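The Robot Starts With the Desk

Lamisi Akolgo cleaned hotel rooms for nine years before anyone asked her opinion of one. Now she gives it all day, from a chair, in the back office of the Brandulside, where the linen lists used to be kept. The hotel has 413 rooms. The one she spends her shift in doesn't have a number, because it exists only on a screen.

"My mother asks what I do and I tell her I watch a robot learn to tidy," she says. "She asks if it's any good. I say, Mama, it's learning."

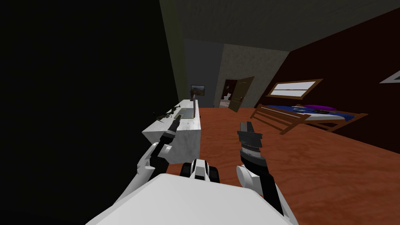
Page last changed: May 23, 2019

The software comes from Skendeck, which sells hotels the idea of a machine that picks up after guests so that people can get on with the rest. So far the machine does its picking up in simulation. Akolgo and two others from housekeeping were moved over in December to review the runs, on the theory that somebody in the building ought to know what a made-up room looks like. The theory was Akolgo's, as she'd like it recorded.

"They had engineers marking the runs before us. Very nice people. One of them passed a bed I would have sent a girl back for."

She was not keen at first. The notice on the staff board said the new system would "free colleagues for guest-facing work," and the colleagues, who had read notices before, assumed the worst. Obed Aryee, who runs the early shift, remembers the questions. "Everybody wanted to know whose hours it was coming for," he says. "I said I didn't know. Then I went and asked, and they didn't know either, but they said it in a longer email."

What has changed so far is smaller and odder than that. Nobody has lost hours to a robot arm. Three people have lost the habit of walking, though, and Akolgo says her knees are delighted and her back has filed a complaint. She has gained ten pounds or a new chair, depending on which day you ask her. And the floor teams upstairs are short the three people who now sit down, which Aryee brings up before I do.

"The machine hasn't made a bed in this hotel yet," he says, "and already I'm covering for it." 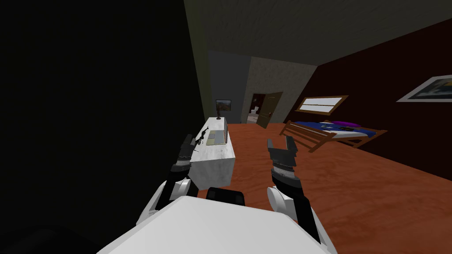 The order of the work is where the housekeepers and the engineers really fell out. A housekeeper has an order, and she has it in her feet: curtains, trash, strip the bed, bathroom, then surfaces. Skendeck's plan started with surfaces, on the grounds that a flat thing with objects on it is an easier place for a gripper to begin. Akolgo took this as a personal matter. In the practice room there's a doorway at the far end with a bathroom behind it, the toilet in plain view, and she spent her first week asking when the arms would be going in there. "They told me it was out of scope," she says. "I'd like to try that. I'd like to stand in front of a guest and say, madam, your bathroom is out of scope."

She won a partial victory. The review form, which used to have boxes for "success" and "failure," now has a third box the staff asked for, labeled "done, but come back." Amerley Addo, who reviews beside her, uses it more than the other two put together. Addo says it covers most of what she ever saw on the floors: the thing has been moved, and it has been moved somewhere stupid.

"A guest doesn't care that you picked it up," Addo says. "She cares where you put it."
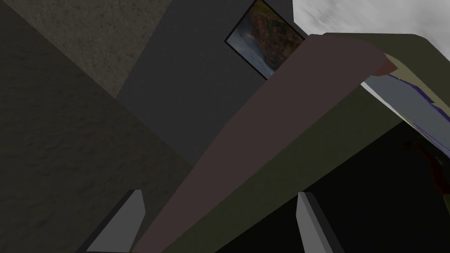

The pay is the same, which Akolgo raised with management, and tips are gone, which she raised twice. Tips were never much, she says, but there's a difference between not much and a simulated guest. The reviewers each go through nearly 100 runs in a shift. Most are short. After lunch, she says, they're less short than they look.

I asked whether she thought she was training her replacement. She had clearly been asked before, probably by her mother.

"Maybe. But I trained girls for years and they replaced me every time I took a day off. They came back and asked me where the spare keys were." She thought about it a bit longer. "This one won't ask. I don't know if I like that."

Aryee is less philosophical. He wants his three people back, or three new ones, and has put it in writing. The reply said staffing would be reviewed once the trial is over. There's no date for the end of the trial.

Akolgo has asked for one day a week back on the floors, partly for the walking and partly, she admits, to check on the beds. The request is with her manager. While we were talking, Addo leaned over to get a second opinion on a run, and the two of them argued about it until I'd finished my coffee. They ticked the third box.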